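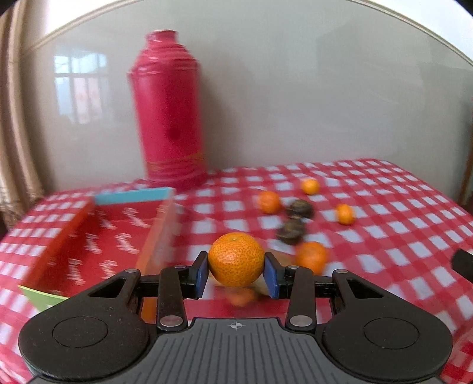
Chapter 11
Climate and the Places People Settle

Chapter Outline
Weather and climate
Why nearby towns can differ
Getting used to a new climate
Reading a climate table

Key Terms
acclimatization, continental climate, dew point, maritime climate, rain shadow

Hollis Baptiste grew up in Cotham, a fishing town on a cool, wet coast. In August he moved inland to Timari to start college. The afternoon he arrived, the temperature was 30 degrees Celsius and the air was so damp that his towels would not dry overnight. He kept the windows open, which made the room worse. By January he was buying a second coat.

Cotham and Timari lie at nearly the same latitude. They get close to the same amount of sunlight over a year. Even so, the warmest and coldest months in Cotham are only 11 degrees apart, and Timari can change by more than that in a single day when a front comes through.

This chapter looks at where such differences come from. Water warms and cools slowly, so land beside an ocean has mild summers and mild winters. Land far from the ocean heats and cools quickly. Mountains matter too. The town of Tapia sits behind a ridge 80 kilometers from Cotham and gets less than half of Cotham's rain.

Section 11.1 separates weather from climate, two words that are often mixed up in daily speech. Section 11.2 compares the three towns using monthly averages. Section 11.3 turns to the human body and explains why damp heat feels hotter than dry heat at the same temperature. Section 11.4 covers climate tables and the mistakes readers often make with them.

You will need the map skills from Chapter 9, especially contour lines.

Before You Read
Write down the hottest and coldest days you remember and where you were. Note whether the air was dry or damp. Keep your notes for the activity at the end of Section 11.3.

11.1 Weather and Climate

Weather is the state of the air at a given place and time. Climate is the pattern of weather in a place over many years, usually at least 30. One cold week in Timari tells us little about its climate.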